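4.2 Getting back on the bike

I rode the Pundthorpe loop myself before asking anyone else to (it seemed only fair!), and my first few laps were awful. I'd been off motorcycles for 6 years, and my slow turns were all over the place.

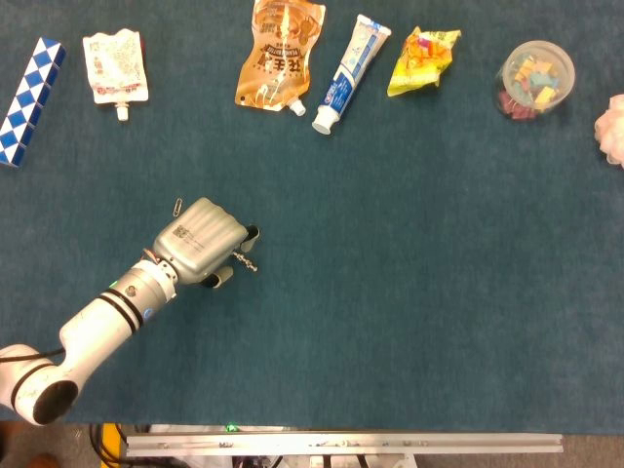

Figure 3. Household items on a felt mat.

By lap 344 I'd stopped staring at the front wheel, and the wobble in my speed log had shrunk a lot. Gwilym Pritchard saw the same thing in his own laps at Gistport.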